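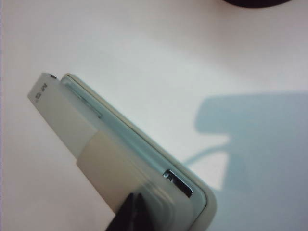
### 3.2 Materials and surface finish

The second part of the study dealt with small plastic devices whose outer parts differ in how much light they let through. Items were drawn from the Sekeck collection, which holds 3000 household and office objects, and 23 of them were kept for close inspection. Selection was carried out by Lawal and checked by Carretero in February.

Each item was laid on a smooth white tabletop and rated for how easily its seams, openings and printed marks could be found. Pale devices proved the hardest to rate. In the item shown in Figure 2, a frosted sleeve meets a mint-green edge panel along a narrow groove, and the groove reads as a darker line between two light surfaces. The printed lettering is dark but very small, and raters were asked to record it as "present" without copying it out.

Frosted parts were scored separately from glossy ones. A milky finish blurs the shapes beneath it — a curved inner edge may be taken for a surface ripple — and the Dobson scale has no category for this case. We therefore added one, following the wording used in the Ellov guidelines.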